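ok so the small ball saga continues, since a few of you asked after the last thread (hi, sorry, May ate me)

quick recap – I have 1,306 little orange balls. Areti Tsoukalas was closing up her game stall in Dornby and said take them, and I said yes before asking how many

the plan is still one long marble run type game for the summer fair. You drop a ball in at the top, it rolls down, it lands in a slot, you win a sticker or you don't. Very low stakes!!

problem 1 was the trays. I wanted clear ones so kids can watch the ball the whole way along. Tried a Barnura drawer organizer first and the walls were so low that the balls hopped straight out onto my kitchen floor and under the stove

one is still under the stove btw

problem 2 is the table. My folding one has a dip in the middle so everything drifts to the same spot. Fun for me, terrible game. Grigoris Raptis told me to stop shimming the legs with coasters and just put a flat white top over a board, and ugh, fine, he was right

white is so much better for orange too. On the old brown table I kept losing sight of them

been trying the long clear tray on the white top now, with the ridges along the bottom. I love this tray. I would marry this tray
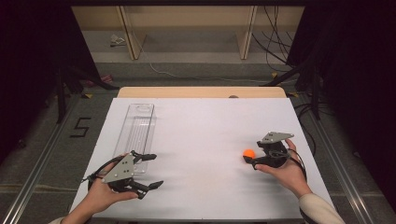
orange ball, long clear tray, white top 🧡

still deciding if the tray should lie front to back or go sideways across the table. Sideways means more kids can stand along it, but then the little ones can't reach the far end

also need to pick stickers. 92 sheets of frogs or 27 sheets of the shiny planets, same price. I'm leaning frogs

if anybody near Palma Street has a spare bucket with a lid, please shout, the balls are currently living in two pillowcases and my laundry basket

ok going to bed, more tomorrow if I get the stove one out with a ruler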